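Where Do the Forks Go? Cutlery Loss in a Shared Student Kitchen
Final report, Research Methods II
Aoife Flanagan

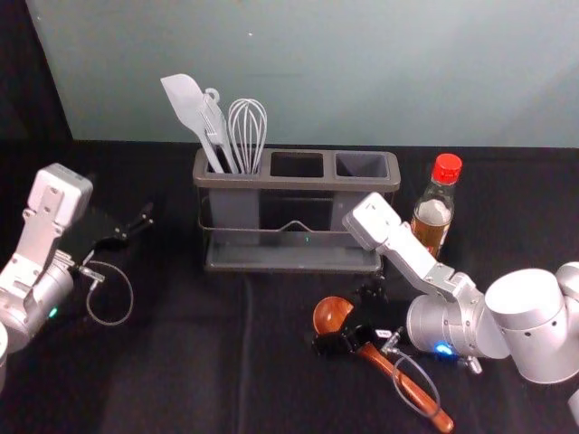
1. Background

When I moved into Heffernan House last fall, the third-floor kitchen was supplied with 44 teaspoons by the housing office. By the first week of classes it was possible to open every drawer in the room and find a bread knife, a potato masher and a menu from a restaurant that has since closed. People were stirring coffee with the handles of other things. I ate yogurt with a measuring scoop for longer than I would like my parents to know.

The assignment asked us to pick a question we could answer with the resources at hand. My resources were a notebook, a bottle of red nail polish and a strong sense of grievance.

2. Earlier work

There is a small body of writing on vanishing workplace spoons, most of it done by people who were clearly supposed to be working on something else. The general finding is that shared cutlery disappears and that small items disappear faster than large ones. I could not find anything on student housing, where I expected matters to be worse.

3. Method

I bought 58 pieces of cutlery from the discount bin at Mondow, a mix of teaspoons, forks and table knives. Each got a dot of nail polish on the underside of the handle. I put them in the kitchen on a Sunday night and told no one, then counted what was left every Sunday for eight weeks. A count covered the drawers, the drying rack, the sink and the dishwasher. It did not cover bedrooms. My instructor felt strongly about this, and so did the ethics form.

Halfway through, I taped a polite note to the cabinet asking people to bring things back. My roommate wrote it, as my own draft was judged to be "not polite."

4. Results

Teaspoons went first and went quickly. Most of the drop happened in the opening two weeks, after which the numbers leveled off, possibly from a shortage of teaspoons left to take. Forks declined at a steady pace, with a bad week during midterms. Table knives hardly moved. Only 3 had gone by the end, and one of those came back with paint on it.

The note produced a short burst of returns. Several of the returned items had no red dot, meaning that they belonged to some other kitchen. I counted these separately and felt rich for a day.

The second-floor kitchen, which I had planned to use as a comparison, dropped out in week five when its residents began keeping their cutlery in a locked tackle box. I have recorded this as missing data, although it was also the most effective policy I saw all semester.

5. Discussion

I had expected thieves. From the conversations I had after the last count, what I mostly found was bowls. People carry a bowl of cereal to their room with a spoon in it, the bowl gets pushed under the desk, and the spoon goes along for company. This would explain why knives are safe. Very few people take soup to bed with a table knife.

There are problems with the study. Nail polish chips in a dishwasher, so some of my losses may have been sitting in the drawer, undotted, the whole time. Counting on Sunday evening also meant counting just after everyone had eaten, when the sink was at its worst. A friend in Pledmont Hall offered to repeat the count there, lasted two Sundays, and now says the topic upsets her.

6. Next steps

I would like to run it again in May, when people move out and the rooms give up what they have been hiding. I would use engraving in place of polish and include bowls from the start. The housing office has been sent a copy of this report and has replied that new teaspoons are on order.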